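News from the gripper bench

In November we finished the first part of the comparison between the two grippers for the Truken cell. Many of you asked in the corridor how it went, so I write it down one time for everybody.

The candidates were the Flotlow two-finger gripper, which we already have on the packing line, and the newer one from Plaltodby. Both were mounted on the same arm, with the same controller and the same wrist camera. Fulgencio Villalobos prepared the mounting plate so that we can change from one to the other without touching the cables, and this saved us a lot of time.

For each gripper we ran 550 picks in the morning and the rest after lunch. The Flotlow made 1,106 good picks before we stopped, and the Plaltodby made 1,143 in the same number of hours. The difference is small and I would not buy a gripper only for this. What interested me more was the way they fail. The Flotlow almost always fails at closing, when the part turns a little between the fingertips. The Plaltodby closes well, but it is slower to open, and two times it pushed the next part away when it came down.
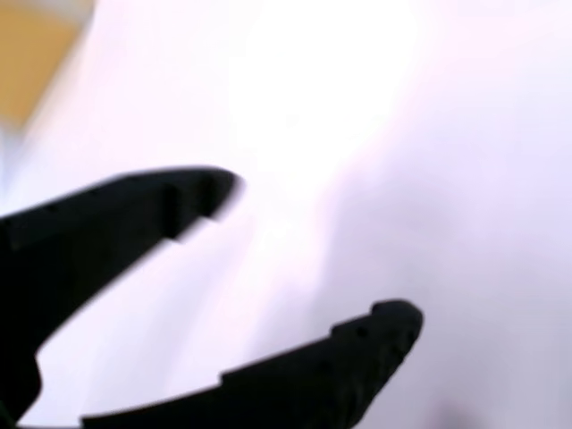

The wrist camera gave us more work than the grippers. With automatic exposure, the light on the bench makes the background go white and the black fingers become only a shape. The controller can still find the fingertips from the outline, but it cannot read the surface of anything. When the arm moves fast there is also blur at the edges, and then the opening width calculated by the software jumps up and down. We fixed the exposure by hand and lowered the arm to 90 percent of its speed. After that the values were much more quiet -- not perfect, but good enough to compare.

Gonzalo Esteban thinks we should paint the fingertips in a light gray. I am not convinced, because paint comes off with the small metal parts, and I prefer to try a lamp with a diffuser first. We will do both if there is time.

The second part of the test is with soft bags, and for this we need the bench free from 8 in the morning until noon. If your group has a reservation in these hours, please talk to Fulgencio. The log files are in the shared folder, under the name "Truken grippers". The column for closing force is in newtons for the Plaltodby and in percent for the Flotlow, so please do not put them in the same graph.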